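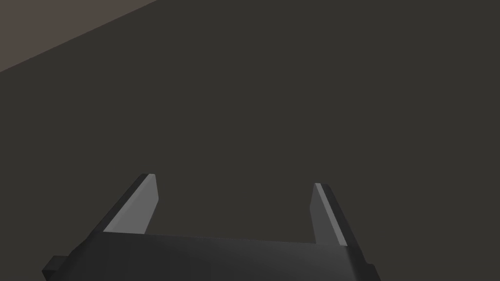
Page 11

## 3. Recording examples in the simulator

Work through this section once the Sakumus arm loads without errors. The wrist view should look like the one at the top of the page: fingers open, nothing between them, plain dark surface beyond.

1. Open the Hosex recorder and choose **New session**.
2. Enter your operator name and the task name. Use the spelling on the task sheet, including capitals.
3. Select **Wrist view**. Both fingers must be visible, tips included.
4. Press **Home**. Wait for the arm to stop.
5. Check that the gripper is fully open. If it isn't, press **Open** and go back to step 4.
6. Press **Place objects**, then **Record**.
7. Carry out the task at a steady pace. Short pauses are fine — long ones are trimmed on export.
8. Press **Stop**, then mark the example **Keep** or **Discard**.
9. Repeat from step 4 until you have 300 kept examples.

> **Note:** Failed grasps can be kept if you recover and finish the task. Tag them *recovered*. Discard anything where the arm passes through the table.

> **Caution:** Do not change the view or the lighting during a session. Start a new one instead. Examples with mixed settings are rejected on import.

### 3.1 If the session stops early

The recorder saves after each kept example. To resume, choose **Open session** and check the counter against your own tally. If the last kept example was 176, the next one recorded is 177.

Do not rename session folders by hand. Send damaged ones to Retno Latuheru with the log file attached.

Revised July 20, 2025 — O. Duman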